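# Pushing blocks with a stick: project report, Stumov group

21 July 2022

Our proposal in January said we would "teach a robot arm to sort objects by spoken instruction." I would like that sentence back. What we have is an arm with a rod on the end that can sometimes push a plastic block toward another plastic block when you type the right words. This report tries to say how often, and under what conditions, because the poster we made for the open day at Vukolside did not.

## Setup

The arm carries a straight rod pointing down. We gave up on a gripper early, mostly to save time, and pushing has turned out to be hard enough. The blocks are 3D-printed in a few plain shapes: heart, pentagon, cylinder, star. Commands are short, such as "push the star to the cylinder" or "separate the yellow blocks." Our control code is called Tredatari and it picks a direction and a distance, moves the rod, then looks again.

We recorded 300 demonstrations by hand and threw out 200 for training the first version. That was a mistake in wording on our planning sheet: we meant to *hold* 200 for training and lost a week finding out which ones we still had. 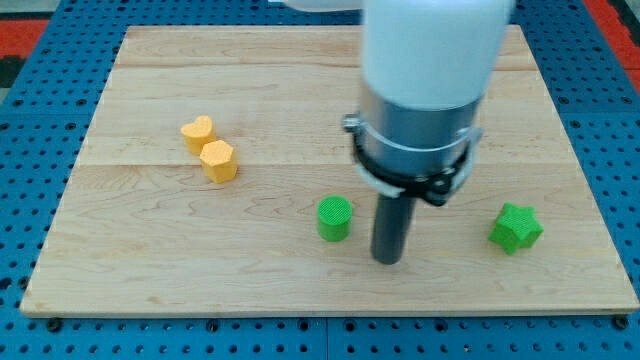 The command that gave us the most grief was anything involving two blocks of the same color. Tredatari seems to lean on color and ignore shape. Ask for the heart and it may well go for the pentagon, especially when the two are touching. Nermin Çınar thinks more training data would fix this. I doubt it. In most of our demonstrations the color alone was enough to find the right block, so the program had no reason to learn anything else.

## Results

We ran 20 trials per command, with 6 commands in the final test. A trial passed if the named block ended up where we asked within one minute.

- Cylinder commands did best. It's a round block and the rod tends to slide off it, so I expected the opposite and have no good explanation.
- Star commands were poor. The rod catches between two points and the block spins in place.
- "Separate" commands passed often, but almost any push separates two blocks. I would not count these.

Our poster counted them. Without them the pass rate drops to around half, and that is the number we should have printed.

## What I would not claim

The arm does not understand language. When we swapped "push" for "slide," it stopped moving. We also never tested on another surface, or with anyone outside the group typing the commands. The team from Prado asked about both and we had no answer for them — a fair hit.

## Next

Re-record the demonstrations with matching colors mixed on purpose, and drop "separate" from the score. Nermin wants to try a wider tip on the rod for the star. I have agreed to that as long as we rerun every command with it, including the ones that already work.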